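Robots in Everyday Work, Unit 6: Shelf Stocking and Cloth Handling
Course handout, Clidham campus. Revised 2022-02-08 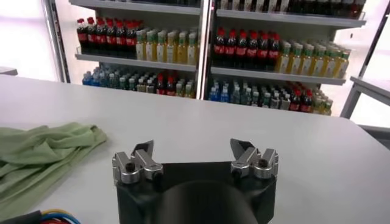

The question for this unit is whether a machine can take over a chore for a full shift without supervision. Two chores are compared: restocking bottled drinks and folding a cloth.

1. Rigid items
Bottles keep their shape and stand upright. A two-finger gripper can hold one by the neck or body once its position is known. The hard part is placement. In a tightly packed block the fingers need clearance on both sides, and neighboring bottles tip easily. Clear contents also confuse many depth sensors.

2. Soft items
A crumpled cloth has no fixed shape. Corners may be hidden under folds, and each grasp changes the whole layout. Most systems therefore work in short cycles — look, pick, spread, look again.

3. The Kestum exercise
The Kestum data set holds 2,000 attempts, 340 of them on cloth. Sort the cloth failures by cause: missed grasp, wrong layer, dropped during transfer. Report the bottle failures separately.

4. Current position
Restocking is workable where the shelf layout is fixed. Folding from an arbitrary start is still slow, and a person usually has to step in.

Reading: Agyeman notes, sections 2 and 6. The Fudotthorpe store plan is needed for the August lab.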